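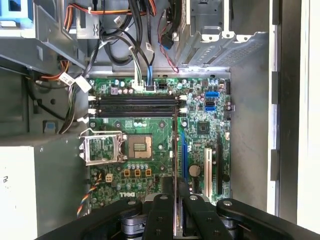 Sutby Public Library - Computer Refurbishing Club

Section 4: Fitting the processor and first power-up
Revised October 3, 2023, by Cinzia Bellini

Read this section to the end before you open anything. The leaflet that comes in most processor boxes makes the job sound like a ten-minute affair. Maybe it is, for the people who write leaflets.

4.1 Before you start

1. Shut the machine down, pull the power cord out of the wall, and hold the power button in for a few seconds.
2. Touch bare metal on the case. Wear a wrist strap if you have one. I have heard plenty of people say straps are a waste of money, and most of them were guessing.
3. Look up the board model and check it against the list of processors the manufacturer supports. A seller's word that a chip "should work" is worth very little. If the shape of the socket matches, that still proves nothing.
4. Write down the firmware version, if the machine ran before you took it apart.

Note: Several tower models use a case and power connector of their own. Don't order a replacement power supply until you have compared the plugs.

4.2 Seating the processor

1. Release the lever and lift the load plate all the way back.
2. Look at the contacts under a good lamp, from more than one side. A bent one shows up as a break in the pattern.
3. Hold the processor by its edges. Match the notches and the corner mark to the socket.
4. Lower it straight down and let go. Do not push, slide or wiggle it.
5. Close the plate and lock the lever. The lever takes some force, more than feels right the first time.

CAUTION: Never touch the contacts in the socket, and never wipe them with a cloth. Videos that show people straightening them with a sewing needle leave out the boards that went in the trash.

4.3 Thermal paste and cooler

1. Clean the old paste off the cooler with isopropyl alcohol and a lint-free wipe.
2. Put a small dot of paste in the middle of the processor. We use the plain Plusell tube from the supply drawer. The Dinon paste costs a good deal more and claims to run much cooler. We tried both in June and I could not see a difference worth paying for.
3. Set the cooler down level and tighten the screws a little at a time, in a cross pattern.
4. Plug the fan into the header marked for the processor.

Note: Ignore the "burn-in period" printed on some tubes. Check your temperatures on day one. If they are bad then, take the cooler off and do it again.

4.4 First power-up

1. Fit one stick of memory only, in the slot the board manual names first.
2. Connect the monitor and keyboard. Leave the drives unplugged.
3. Turn the power on and wait a full 60 seconds. Memory checks can be slow on an older board.
4. If nothing shows on the screen, listen for beeps and write the pattern down. Look it up in the maker's own manual - forum charts mix up different brands.
5. Once you get a picture, go into setup and confirm that the processor name and memory size are right.

CAUTION: If you smell burning, pull the cord at once. Do not try it a second time "to make sure."

4.5 Paperwork

Fill in the Greco sheet (form 2323) and tape it inside the side panel. "Tested OK" is not a test result. Write down what you ran and for how long.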